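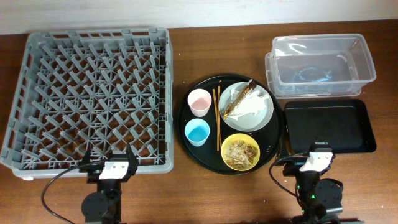
서명란이 다 채워져 있으면 점검은 끝난 것 아니냐, 왜 같은 걸 또 보느냐는 말이 솔트게이트 본관 쪽에서 먼저 나왔다. 지난번 점검표도 빈칸 없이 채워져 있었고, 그 상태로 비상구 앞에 유아용 의자가 쌓여 있었다. 그래서 또 본다.

솔트게이트 호텔 레스토랑 바도
조식·디너 패키지 재개 전 안전 점검표 (의견 포함)
점검 시기: 10월, 조식 마감 후
표기: 적합 / 보완 / 부적합 / 확인 불가

1. 홀과 피난 동선

1-1 주 출입구 개폐: 적합
양쪽 문 모두 안에서 열림. 바깥쪽 매트 모서리가 말려 있어 현장에서 폈는데 오래갈 것 같지는 않다.

1-2 테라스 쪽 비상구: 보완
문은 열린다. 다만 파라솔 받침이 문이 열리는 범위 안에 놓여 있다. "손님 있을 때는 치운다"는 답을 들었다. 점검 시간에 손님이 없었으니 그 말은 확인할 방법이 없다. 바닥에 적치 금지선을 그을 것.

1-3 유도등: 적합
점검 버튼을 눌러 전부 점등 확인. 화장실 복도 쪽은 밝기가 조금 떨어져 보인다. 육안이라 판정에는 넣지 않음.

1-4 최대 수용 인원 게시: 부적합
입구 게시물에는 224명. 예약 담당이 쓰는 좌석 배치도는 그보다 많다. 어느 쪽이 맞느냐고 물었더니 둘 다 맞다고 한다. 둘 다 맞을 수는 없다. 패키지 손님이 조식 시간에 몰리는 날 어느 숫자를 기준으로 입장을 끊는지 서면으로 받을 것.

2. 주방 화기와 배기

2-1 가스 차단 밸브: 적합
손이 닿는 위치. 라벨 있음. 근무 중인 조리 인원 모두 위치를 짚었다. 이번 점검에서 제일 나은 항목.

2-2 후드 필터: 보완
관리 업체 팀머만스의 기준은 가동 2000시간마다 교체. 기록지에는 교체 당시 누적 시간이 3000으로 적혀 있다. 오기라는 설명이 있었으나 고쳐 쓴 흔적도, 고친 사람의 서명도 없다. 오기가 맞다면 납품서로 증명하면 된다. 납품서를 기다린다.

2-3 K급 소화기: 적합
압력 정상, 봉인 있음. 앞에 세워 둔 밀대는 치웠다. 다음에 오면 또 있을 것으로 본다.

2-4 덕트 내부 청소: 확인 불가
점검구 나사가 마모되어 열지 못함. 청소 확인서에는 "내부 양호"라고 쓰여 있다. 이 나사를 어떻게 풀고 내부를 봤는지 팀머만스에 질의 중.

3. 세척 구역

3-1 바닥 미끄럼: 보완
배수구 주변 타일 줄눈이 닳았다. 미끄럼 방지 매트는 한 장뿐이고 정작 세척기 출구 쪽에는 없다.

3-2 식기세척기 헹굼 온도: 확인 불가
기계 표시창의 숫자만 있고 별도 온도계 기록이 없다. 공급사 델라드의 설명서에는 표시창이 정확하다고 되어 있다. 공급사 설명서가 달리 쓸 리도 없으니 별도 측정값을 요구한다.

3-3 세제 보관: 적합
원액통과 소분통 모두 표기 있음. 식재료 선반과 분리.

3-4 파손 식기 처리: 보완
깨진 유리 전용 통이 있으나 뚜껑이 없다. 일반 쓰레기봉투에서 유리 조각이 나온 적이 있느냐는 질문에 답이 엇갈렸다.

4. 식품

4-1 냉장고 온도 기록: 부적합
기록지 12장을 넘겨 봤는데 아침과 저녁 값이 매번 같고 필체도 잉크도 한 번에 쓴 것처럼 고르다. 냉장고 문을 하루 종일 여닫는 주방에서 나오기 어려운 값이다. 자동 기록계를 달거나, 적어도 적는 사람과 확인하는 사람을 나눌 것.

4-2 생선 해동: 적합
냉장 해동 확인. 받침 용기 사용.

4-3 알레르기 표시: 보완
디너 메뉴판은 잘 되어 있다. 조식 뷔페 쪽은 빵과 소스에 표시가 없고 "직원에게 문의"로 되어 있다. 직원 두 명에게 문의했고 서로 다른 답을 들었다.

5. 전기

5-1 누전 차단기 시험: 적합

5-2 뷔페 보온기 연장선: 부적합
연장선에 연장선을 이었다. 임시라고 하는데 벽에 테이프로 고정까지 해 둔 것을 임시로 보기는 어렵다. 당일 철거 요구, 전용 콘센트 설치 전까지 보온기 한 대는 쓰지 말 것.

현장 답변 및 재의견

본관 답변: 지적 대부분은 운영상 문제이고 패키지 재개에는 지장이 없다고 판단함.
재의견: 1-4와 5-2는 손님이 많아질수록 나빠지는 항목이다. 재개에 지장이 없다는 판단의 근거를 받지 못했다.

주방 답변: 4-1은 온도 설정이 고정되어 있어 값이 같게 나온 것임.
재의견: 설정값과 실측값은 다르다. 기록지 칸 제목은 "실측"이다.

팀머만스 답변: 2-4 청소는 규정대로 시행함. 작업 사진은 추후 제출.
재의견: 점검구를 연 상태의 사진이어야 한다. 후드 바깥면 사진은 받지 않는다.

재점검 대상: 1-2, 1-4, 2-2, 2-4, 3-1, 3-2, 3-4, 4-1, 4-3, 5-2
재점검은 조식 영업 중에 하며 시간은 미리 알리지 않는다.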